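Betreff: Re: [Holzliste] Leinölfirnis auf Kästchen und Löffeln, klebt noch immer
Datum: 25. Oktober 2018

Liebe Liste,

ich danke für die vielen Antworten auf meine erste Frage. Entschuldigen Sie bitte, dass ich so spät schreibe, das Deutsche braucht bei mir immer ein wenig Zeit. Zuerst zitiere ich die Nachricht, auf welche ich antworten möchte:

> Wie dick haben Sie denn aufgetragen? Bei mir klebt Leinöl
> nur dann, wenn der Überschuss nicht abgewischt wurde.
> Und steht die Ware in einem kalten Raum? Im Februar habe
> ich einmal vier Wochen auf einen Deckel gewartet.
> Welches Öl ist es überhaupt, roh oder gekocht?

Es ist gekochtes Öl, und zwar das von Stiltell, in der kleinen Dose. Früher habe ich das rohe Öl von Joubert benutzt, aber es wurde in unserem Laden in Bandville nicht mehr bestellt. Aufgetragen habe ich mit dem Pinsel, zwei Schichten, und zwischen den Schichten eine Nacht gewartet. Das war wohl der Fehler. Mit dem Tuch hatte ich zwar nachgewischt, jedoch erst nach einer Stunde, und da war das Öl an den Ecken schon zäh geworden.

Zur Temperatur: Der Raum ist nicht geheizt, aber kalt würde ich ihn auch nicht nennen. Er hat nur ein kleines Fenster, und die Luft bewegt sich darin fast nicht. Jemand schrieb hier, dass Leinöl nicht trocknet wie Wasser, sondern Sauerstoff aufnimmt und dadurch hart wird. Dieses hatte ich vorher nicht richtig verstanden. Ich habe die Kästchen nämlich in einen Schrank gestellt, damit kein Staub darauf kommt, und die Schranktür geschlossen.

Was ich inzwischen versucht habe: Ein Kästchen habe ich mit Balsamterpentin abgerieben, danach mit einem trockenen Baumwolltuch. Die Fläche ist jetzt matt und klebt nicht mehr, nur in den Fugen bleibt etwas Weiches. Ein zweites Kästchen habe ich nicht berührt und ans offene Fenster gestellt. Hier ist der Unterschied bis jetzt gering.

Die Löffel machen mir mehr Sorge. Sie sind aus Birne und sollen für Speisen benutzt werden. Kann ich sie nach dem Abreiben neu ölen, oder muss ich zuerst bis auf das Holz schleifen? Und ist gekochtes Öl mit Sikkativ überhaupt erlaubt für Dinge, die man in den Mund nimmt? Auf der Dose finde ich darüber keinen Satz. Das Merkblatt von Kondemlow, das hier einmal empfohlen wurde, spricht nur über Möbel.

Noch eine Bitte wegen der Lappen: Ich lege sie ausgebreitet auf die Steine im Hof, bis sie steif sind. Ist das genug, oder soll man sie zuerst in Wasser legen? Ich habe von der Selbstentzündung gelesen und möchte nichts falsch machen.

Mit freundlichen Grüßen aus Bandville
und nochmals vielen Dank für die Geduld

Anhang (4 Bilder):

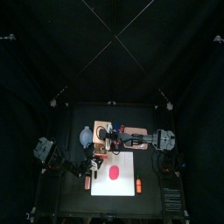
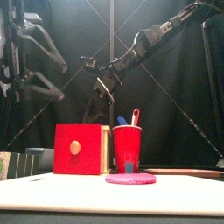
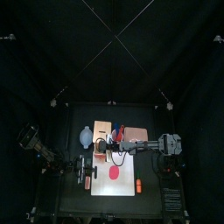
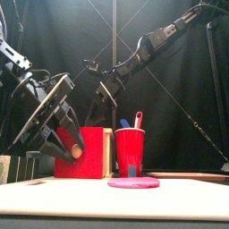 Zweites Bild: der rote Kasten aus Holz, daneben der rote Becher mit zwei Geräten.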